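The Table That Stays Pale

Mirela Frota's favorite thing in her apartment is a tabletop, and she'll happily tell you about it for an hour. 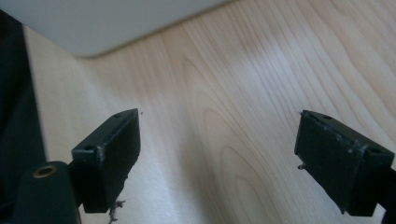
Reading the grain

Pale wood is having a long, lovely moment, and a good piece of it rewards a slow look. Long fine lines run on the diagonal, wandering a little as they go, and then suddenly there's a set of nested rings, one inside the next. Woodworkers call that figure a cathedral, and once you know the word you start spotting them everywhere (restaurant tables, library doors, your aunt's sideboard).

Frota bought hers from Amaral, a two-room workshop run by Rogério Coutinho, who let her go through a whole stack before she chose. "I kept going back to the same one," she says. "Rogério had already put the kettle on twice."

She paid 2,675 for it, legs included, and carried it up 4 flights on a Saturday with her neighbor Emerson Fagundes at the other end.

Keeping it light

The big worry with blond wood is yellowing. Coutinho sends his tables out with a thin coat of clear matte finish and tells people to move things around on them, so that no lamp or fruit bowl leaves its shape behind. Sunlight is fine in small doses! A top that faces a big window all July will change color, and a sheer curtain helps a lot.

For daily cleaning, Frota uses a soft cloth, barely damp, always wiped along the grain. She dries it right away. Spray polish stays in the cupboard.

What goes on top

Gray is wonderful against this kind of wood, especially a cool, even gray with no pattern to fight the grain. Nayara Xavier, a stylist who has dressed plenty of dining rooms, likes flat shapes with rounded corners and plenty of bare surface left over. Her usual limit is three things on a table between meals, and she'll take one away if the grain is good.

Frota mostly follows that advice. At seven in the evening, when the light comes in low and a soft bright band slides over the wood, she clears off the mail and eats dinner at the end nearest the window.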